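One bin, two dividers and all the blocks
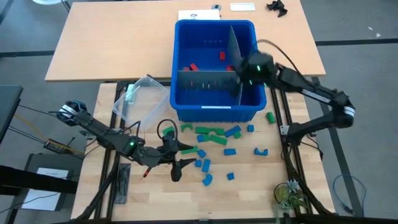
Dorottya Vida wrote to me on Monday that she gave up on sorting by color years ago, and that a child looks for a shape first, so the arches should live with the arches and never mind if they are red or green. I have thought about this the whole week. She is maybe right, but I am still a color person.

My system is simple. I use one big blue plastic bin, open at the top, and I put gray dividers in it. One goes from side to side and the other one lengthwise, so I get compartments of different sizes. The red blocks have their place at the back. The green ones I like to have on the table first, before I decide where they go, because there are long ones, small ones and arches, and I want to see them together.

The lengthwise divider does not like to stand straight. I tried to fix it with folded cardboard and it helped for one afternoon. Lenka Sýkora told me to cut it a little shorter, but I am afraid to cut too much and then it is finished. For now it leans, and I live with it.

I bought the dividers at Derholm, where they were 23 crowns for one piece. I find this a fair price. I looked also at a real sorting box with drawers, but it cost 1,271 crowns and the drawers were so flat that a long block would only go in diagonally. With the bin I can move the walls when the collection grows – and it grows, I am sorry to say. In June I got one more bag from Triin Rimkutė, and it was mostly arches.

Some small things I learned:

Put the heavy colors at the back. By heavy I mean the color you have most of.

Do not fill a compartment to the top. The blocks climb over the divider when you carry the bin, and then you can start again.

Keep one compartment free for the pieces you are not sure about.

Next week I will try Dorottya's way with only the arches, in a corner of the same bin. If I can find them faster, I will write it here and she may laugh at me. The yellow ones are still in a bag under the stairs.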